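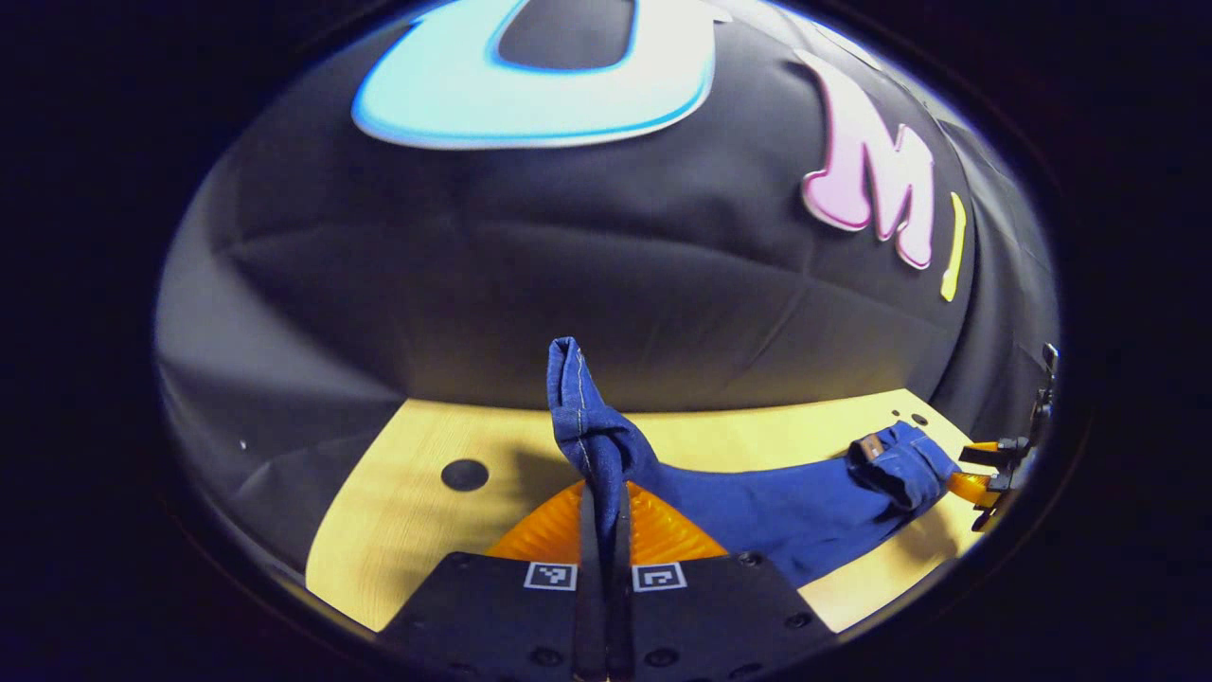
Denim, two grippers, one each end. The jeans problem.

February 21, 2025

Quick one tonight, dinner's on and I've got 14 shirts on the chair that aren't going to fold themselves. Which is sort of the topic.

Shahab Parsa asked me on the weekend if I still think we're years off a machine that does the washing. Yep. Still do. But less smug about it than I was in August, when I wrote that post about the Cleson folding cabinet and got 928 emails telling me I was a grump. (I was. The cabinet was still rubbish. Took towels, choked on anything with a sleeve.)

Jeans are the one I keep coming back to. Towel is a rectangle, fine. Jeans are heavy at one end and floppy at the other, the legs twist, there's a waistband that's a completely different thickness to everything else. Pick them up in the wrong spot and you've got a lump. One grip isn't enough – you need something on the waist end and something further down, and both have to sort of agree about how hard to pull. I do that without thinking while yelling at the dog. A machine has to be shown.

And the showing is the bit I find interesting now. Hand-held grippers, a person doing the moving, over and over, and the software learns off that. Soft orange fingers on these ones. Makes sense to me, hard ones on cloth always looked like somebody trying to eat soup with tongs.

Jaxon Robichaud reckons I've got it backwards and the house is the wrong place to start. He's at Drindmont, on the packing floor, and they had a Mustby arm in for a trial. Boxes all day, no drama. Then they gave it the soft stuff, polybags with tshirts in them, and someone had to stand next to it the whole shift. Up to 1,000 bags before smoko was the promise. He wouldn't tell me the real number but he laughed for a while.

So where am I at. Vacuuming, done, mostly. Dishes, no. Wiping a bench, maybe, if the bench is clear, and mine never is. Folding, I'd say a slow pair of jeans on a tidy table is beleivable now and a full basket straight off the line isn't. Inside-out legs. Socks stuck in the legs. Tissue in the pocket.

Would I pay $3,000 for one that did only jeans? No. Would I pay it for one that did fitted sheets, take my money.

More when I've read the Aoun stuff properly, it's long. Rice is boiling over, gotta go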